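Do You Need Fabric Softener?

I stopped buying softener two winters ago and have been waiting for something bad to happen to the laundry. So far, nothing. The bottle promises fluffier terry and no static. What it leaves on terry is a coating, and a coated towel pushes water around your back.

Most of the replacements people swear by don't impress me much either. I tried the popular ones at home in Bredport.

Vinegar. Half a cup in the rinse helps a little if your water is hard. Mine is, and I'd call it a small improvement. Check your washer manual first, as some makers don't like vinegar near the rubber seals.

Dryer balls. I bought a set of 4 from Volemell for 20 dollars. The box said they'd cut drying time. My timer said 2 minutes on a full load of towels. An old tennis ball did the same.

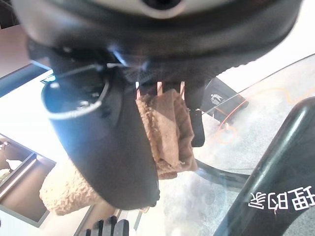 Using less detergent

This one works, and it's free, so you won't see it advertised. Stiff cloth is often just cloth full of soap. Use half what the cap says for a month, then decide.

Plush and other fuzzy things

Skip softener here too. It mats the pile. Wash cool in a pillowcase, air dry, and brush with a clean, dry toothbrush. I don't trust "refresher" sprays, which mostly smell like the store they came from.

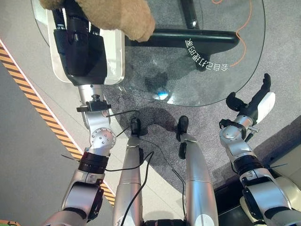 Riet Visser wrote in to say the toothbrush is too harsh for older plush and she'd use a baby's hairbrush, going one way only. Fair enough.

Comments (2)

Hermans: Half the detergent did nothing for my towels. An extra rinse did.

Riet Visser: Try both before you blame the towels.

Related
Does baking soda clean anything?
Lint traps: how often is enough
Washing pillows at 38 pounds of water

Contact | Copyright Flullutero Home Tips | Back to top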